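Ermelinda Morais on Writing Late, Selling Small and Starting Over

Ermelinda Morais had already poured the coffee when I called, and she warned me that she tends to wander off the question. She does, and I was glad of it. Her third novel, Prinow, came out in September. It's a slow, kindly mystery set in a river town where the ferry has stopped running, and I read it in two evenings when I should have been doing my taxes.

She was 40 when she started writing. "I'd been a reader all my life, the kind who reads the back of the cereal box," she told me. "Then one winter I ran out of library books, and the roads were bad, so I wrote down the opening of the book I wished I had. It was terrible! But I wanted to know what came next, so I kept going."

That opening turned into Sequeira, which took her five years and was turned down by nine agents. In the end she published it herself, with a cover she now calls "very brown."
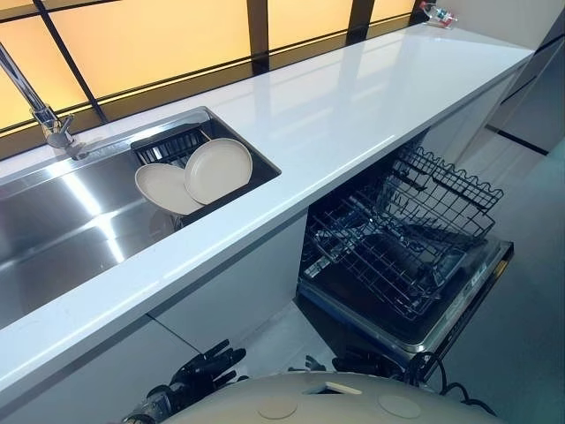 Finding readers

The first printing was small and most of it sat in her hallway. Then a book club two towns over picked it up, and one of its members, Horácio Torres, wrote her a long letter about everything he thought was wrong with chapter 9.

"He was right about nearly all of it," she said. "I was cross for a whole afternoon, and then I wrote back and asked if he'd read the next one before it was printed." He has been her first reader ever since – and a strict one, from what I gather. He talked her out of a twin brother in Prinow, and she still misses the twin a little.

Sequeira has now sold 2,000 copies, mostly as e-books. She prices them low on purpose, because she remembers what it was like to feed a reading habit on very little money.

I asked about her routine, and she laughed at the word.
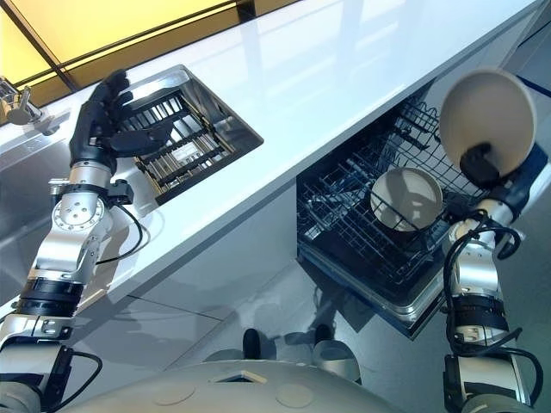 She writes from five in the morning until the house wakes up, by hand, in cheap notebooks, and types it all up on the weekend. "I fix things while I'm typing, so that's my second draft, and I get it almost for free," she said. Some mornings she gets a page and some mornings she gets a grocery list. She doesn't outline, although she did try it once with a book called Broller that she never finished. By the time the outline was done she knew the ending, and she lost interest in getting there.

The new one is further along. It has a retired piano tuner in it and a missing dog – the dog is fine, she wanted me to tell you that – and Horácio has the first half on his desk. She's waiting to hear what he thinks of the tuner's sister.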